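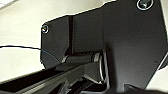 Department of Building and Environmental Engineering — Student Project Reports

Hot Water Delay and Draw-Off Losses in Shared Student Housing

Author: Hernán Bedoya
Submitted: December 15, 2023

Summary

This report examines the volume of water discarded while occupants wait for hot water at the kitchen tap. Measurements were taken in 13 apartments in the Hesdale residence, a four-story building with a central water heater and no working recirculation loop. The longest pipe run, from the riser to the kitchen tap in apartment 201, measured 31 feet. Pipe length and pipe diameter explained most of the difference between apartments. Occupant habits explained most of the difference between days in the same apartment.

Background

When a hot water tap is opened after a long idle period, the pipe between the heater and the tap holds water that has cooled toward room temperature. This water has to be pushed out before hot water arrives. In most households it goes down the drain. The energy used to heat it the first time is also lost, partly to the wall cavity and partly to the sewer.

The Hesdale building was piped in two stages. The lower two floors have half-inch branches. The upper floors were refitted later with three-quarter-inch branches, apparently to answer complaints about low pressure. A wider branch holds more than twice the volume per foot, so the refit solved one problem and made another worse. The building drawings do not show the change, and branch sizes had to be confirmed at the access panels.

Method

Each kitchen tap was tested after an idle period of at least 6 hours. The tap was opened fully on the hot side and the discharge was collected in a graduated bucket. A probe thermometer was held in the stream until the reading reached 105 °F. Collected volume and elapsed time were recorded. The test was repeated on three mornings in each apartment, and the middle value was used.

Flow rate was checked separately with the aerator in place. In two apartments the aerator was blocked with scale, which lengthened the wait but had little effect on the volume discarded. These readings were kept in the volume data and removed from the time data.

Occupants also filled out a log of kitchen hot water use for one week in July. The log listed start time, purpose and whether the tap had been used in the previous half hour. Returns were uneven, and entries for late evening were often missing.

Kitchen Use

Dishwashing by hand was the most common purpose in the logs. Two patterns appeared. In the first, each item was washed soon after use, which produced many short draws with a cold start. In the second, dishes were left in the sink and washed together, which produced one long draw. The second pattern discarded less water per item during the wait, although items with baked-on residue were often given an extra soak that offset part of the saving.
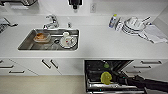
Results

Volume discarded rose with branch length in both pipe sizes, and the slope was steeper for the wider pipe. Apartment 201 had the longest run but did not have the largest loss — that position went to a third-floor unit with a shorter, wider branch. The calculated pipe volume was lower than the measured volume in every case. The gap is attributed to mixing at the front of the hot water and to heat absorbed by the pipe wall.

Limits of the Study

Riser temperature was not logged continuously, and a draw elsewhere in the building shortly before a test would have shortened the wait. The probe had a response time of several seconds. Both effects are small next to the difference between pipe sizes, but they limit the comparison of apartments on the same branch type.

Recommendations

Branches on the upper floors should return to half-inch pipe when the walls are next opened, subject to a pressure check at the riser. Pipe insulation is advised at the accessible sections. It would not help after a full night idle, but it would reduce losses between draws spaced less than an hour apart.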